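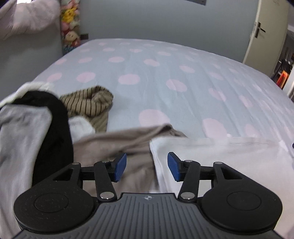

프룬다르(Prundar) 야생화 씨앗 저온처리 키트

입고됐습니다. 3월 물량 먼저 풀어요. 수량 많지 않음.

매발톱, 앵초, 용담, 에키나세아 같은 숙근초 씨앗 냉장처리용. 봄에 그냥 뿌렸다가 싹 안 나서 문의 주시는 분 많은데 대부분 휴면 문제입니다. 겨울을 한번 겪게 해줘야 나오는 애들이 있어요. 냉장고에서 그걸 대신 하는 거.

구성
지퍼형 파종 봉투 8장
굵은 질석 400g
이름표, 연필 (유성펜은 번져서 뺐습니다)
온도계 없음. 별도 구매

제조 베미마르(Vemimard). 질석은 예전 거보다 입자가 굵습니다. 고운 거 찾으시는 분은 페랭(Perrin) 제품으로 가세요, 같은 카테고리 아래쪽에 있음. 단 페랭은 봉투가 없어요.

사용법
질석에 물을 조금씩 부어가며 섞기. 손으로 꽉 쥐었을 때 물이 뚝뚝 떨어지면 너무 많은 겁니다. 뭉쳐졌다가 건드리면 부서지는 정도. 물 많으면 곰팡이 납니다, 이거 제일 많이 실패하는 부분.
씨앗 넣고 봉투째 살살 흔들어 섞기. 공기 조금 남기고 닫기.
이름표에 품종이랑 넣은 날짜 쓰기. 꼭 쓰세요. 나중에 다 똑같아 보임.
냉장실 채소칸. 냉동실 안 됩니다!! 안쪽 벽에 붙여두면 어는 냉장고도 있으니 앞쪽에.
일주일에 한번 꺼내서 확인. 하얀 뿌리 보이면 기간 안 채워도 바로 심으면 돼요.

기간은 씨앗마다 다릅니다. 씨앗 봉투 뒷면 보시고 없으면 문의게시판에 품종명 남겨주세요. 국명만 쓰지 마시고 학명도 같이 주시면 답변 빨라요. 같은 이름으로 다른 식물이 돌아다녀서...

아주 고운 씨앗(앵초류, 용담)은 질석에 섞으면 다시 찾을 수가 없습니다. 섞은 흙을 그대로 상토 위에 펴서 뿌리세요. 덮지 말고. 빛 봐야 나는 종류라 덮으면 안나옵니다. 매발톱도 얇게만.

상토는 화분 바닥까지 미리 적셔놓고 심기. 위에서 물 주면 씨앗이 한쪽으로 다 쏠려요. 저면관수 추천.

후기 발췌
"앵초 늘 실패하다가 이번엔 났어요. 물을 제가 너무 많이 줬던 거더라구요. 설명대로 꽉 짜니까 곰팡이 없음." - Maëlys Mallet
"봉투는 좋은데 이름표가 좀 짧다. 학명 쓰면 모자람." - Gaëtan Bouvier

이름표 짧다는 말씀 많으셔서 제조사에 전달했습니다. 다음 물량부터 바뀔지는 아직 답 없음. 뒷면에도 쓸 수 있으니 우선 그렇게 써주세요.

자주 물으시는 것
봉투 재사용 되나요? 됩니다. 씻어서 완전히 말린 뒤에. 지퍼 부분 질석 가루 잘 털어야 닫혀요.
질석 재사용은? 비추. 곰팡이 한번 난 건 버리세요.
씨앗 포함인가요? 미포함입니다. 상품명 때문에 헷갈리시는데 씨앗은 안 들어있어요.
한 봉투에 두 품종? 가능은 한데 싹트는 시기가 달라서 곤란해집니다. 따로 하세요.
지금 해도 안 늦나요? 기간 짧은 품종은 괜찮고 긴 건 가을에 바로 노지 파종하는 쪽이 편합니다.

배송
오후 2시 전 주문은 당일 출고. 브러멈(Brumham) 화분이랑 같이 주문하시면 박스가 나뉘어 갈 수 있습니다, 배송비는 한번만 받아요.
키트 2개까지는 기본 배송비 동일.

교환 반품
봉투 뜯은 질석은 반품 안됩니다. 터져서 온 건 사진 찍어서 게시판에 올려주시면 새로 보내드림. 전화는 포장 시간엔 잘 못 받으니 게시판으로 부탁드려요.

재입고 알림은 상품명 옆 종모양 버튼 눌러주세여.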